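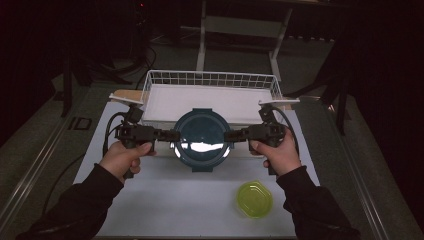

Should food container lids be stored on the containers or apart from them?

Apart, in most kitchens. Containers nest when their lids are off, and a closed set takes up the same space empty as it does full. Keep lids on only for containers used every day and for those with loose inserts.

The procedure on this page covers a mixed collection of plastic containers and lids kept in one cabinet or deep drawer, with an open wire basket used for the lids. It assumes shapes and brands that don't match. If everything you own came from a single set, skip to Loading the basket.

What you need

An open wire basket, rectangular
A flat liner for the basket floor, cut from a plastic sheet or stiff paper
A dish towel
A tape measure
Painter's tape and a marker
A clear stretch of counter or table

Time: 20 minutes for a single cabinet, not counting washing.

Clearing and sorting

Take everything out of the cabinet, including whatever has slid to the back. Check the dishwasher and the refrigerator too. A container that is holding leftovers still has to be accounted for, so put a piece of tape on the counter with its shape written on it and leave its lid next to the tape.

Put the containers on one side of the work surface and the lids on the other. Sort both by outline first: round, square, rectangular, and everything else. Octagonal and other rounded-corner shapes belong in the last pile. They are often mistaken for square when seen from above, and a square lid will sometimes sit on one convincingly without sealing.

Leave color for later. Lids in one color are frequently sold in several diameters, and the difference between two neighboring sizes can be too small to judge by eye.

Matching lids

Work through one outline at a time, largest to smallest.

1. Set the container on the flat surface, open side up.
2. Hold the lid level by opposite sides of the rim and lower it straight down.
3. Press along the rim in one direction until you are back at the starting point. On lids with tabs, press next to each tab as well.
4. Lift by the lid alone, an inch or so above the counter. A lid that lets go is either the wrong size or worn out.
5. Write the same short mark on two pieces of tape and put one on the underside of the lid and one on the base of the container.

Capacity is molded into the base of many containers and is the quickest way to tell similar ones apart. The Laxdal round containers, for example, come in 965 ml and 3000 ml versions, and the two use different lids. Capacity alone does not identify a lid, though. Two containers of the same volume can have different openings when one is tall and the other is shallow.

For a lid without markings, measure across the outside of the rim at its widest point, leaving out any tabs. Measure a second time at right angles to the first. If the two readings differ on a round lid, it has warped and should be discarded.

Checking condition

Run a finger around the inner channel of each lid. Cracks usually start at the base of a tab. A hairline there is acceptable on a container used for dry goods and is a reason to discard one used for soup. Scratches on the top face don't affect the seal. Cloudiness doesn't either.

Silicone gaskets come out with the handle of a teaspoon. Wash the gasket and the groove separately, let both dry, and press the gasket back in without stretching it. If it has become longer than its groove, replace it. Endemov sells gaskets by diameter, and Ruba Rizk, who tested the fit for this page, found that they also go into the older Laxdal lids with the thick side facing down.

Unmatched pieces go in a box marked with the current month. Anything still unmatched at the end of the following month can go out. Shallow containers without lids can be kept back as drawer trays for clips, rubber bands or tea bags.

Loading the basket

Measure the shelf before choosing a basket. The one used here at the Lirkanport kitchen is a Jirwood, on a shelf 42 cm deep, and it leaves enough room behind it to get a hand in.

Lay the liner flat on the basket floor and trim it so that it does not curl up at the sides. Without a liner, thin rims drop through the grid and catch when a lid is pulled out.

Stand the lids on edge, facing the same way, largest at the back. Round lids roll, so fill the row until they hold each other up, or put a square lid at the end as a stop. Do not pack them tight. The row is right when any lid can be drawn straight up with one hand and its neighbors stay where they are.

Lids with locking flaps take up roughly twice the width of plain ones. Fold the flaps inward and place these lids along one side of the basket.

Nest the containers next to the basket, one stack for each outline. Stop a stack when it becomes necessary to hold the lower containers down to get the top one out.

Common problems

Containers stick together when nested. They were put away damp, or two nearly identical sizes were forced together. Run warm water over the outside of the lower one and twist. Put a folded paper towel between them next time.

Lids smell after storage. Dry them fully before they go in the basket and leave the cabinet door open overnight. For tomato or onion odors, leave a paste of baking soda and water on the inner face for an hour, then rinse.

Tape comes off in the dishwasher. Use a paint pen once the matching has been confirmed. Issa Akl scratches the mark into the base with a nail, which also works but should be kept to the outside surface.

Lids fall forward as the row empties. Put a bookend or a small jar at the front of the basket and move it back as lids are taken out.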